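Planning a two-arm bench for bottles and packets: buying notes

Workshop tips, section 4: equipment

Most of the overspend on a small handling bench goes on things ordered after the arms. Settle the table, the racks and the cable runs first and price the arms against what remains.

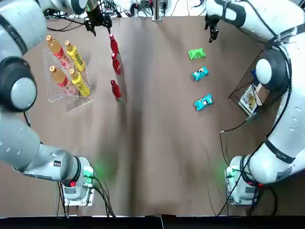
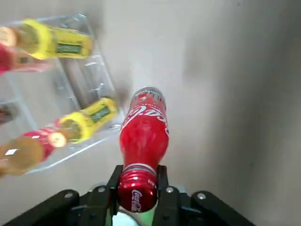 Bench Handling Group, Wonwood Workshop. Page kept by Svenja Pfeiffer.

Table and mat

Measure reach from the centre of each base, with the gripper pointing straight down. Catalogue reach is normally given with the arm stretched out flat and is of little use for picking from above. With a base on each side of the table, mark the strip that both grippers can get to and keep shared items inside it. Allow space behind the elbows, which swing out further than the drawings suggest.

A cloth or rubber mat deadens noise and stops small bottles rolling. Buy it oversize and trim it. Creases will lift the edge of a flat packet, so store the spare on a tube.

Racks

Clear acrylic racks are cheap and easy to wipe down. They also throw white reflections along every edge, and a wrist camera will pick these up. Order one rack and try it under the real lights before ordering the rest. Our first lot from Rulley came to 198 and half of it went back.

Slot width should suit the fattest bottle on the list. Bottles lying on their sides need a raised divider or they creep. If the stock changes often, buy racks with loose dividers.

Grippers

Two parallel fingers will cope with most bottles held at the neck, including glossy metal ones. Check three things on the data sheet:

Opening width, against the widest part you intend to grip (neck or body, decide which).
Force range, particularly the lower end. Thin plastic dents before a metal bottle is properly held.
Whether finger pads are sold separately. Tiedemann sells them in pairs, Nokard only as a full set with screws.

Crinkled snack wrappers are a separate problem. Parallel fingers need a fold or a sealed edge to close on. Try your own packets before paying for a suction kit, and try them both full and part full.

Cables

Put cables in the budget as their own line. Each arm needs power and data, each camera another lead, and the lengths supplied are usually short. Leave a loop at every joint that turns, and tie the run down at the base. Loose cable lying on the mat takes up working area and will be caught sooner or later.

Order of purchase

Table, mat and posts. One arm with gripper. One rack. Run for 3 weeks, then order the second arm. Dirk Schwerdtfeger costed the full bench at 1676 without arms, and almost a third of that was lighting, brackets and leads. Keep 2 sets of spare finger pads in the drawer from the first day.

Quotes are checked in October. Send changes to Svenja before then, with the part number and the supplier's delivery time.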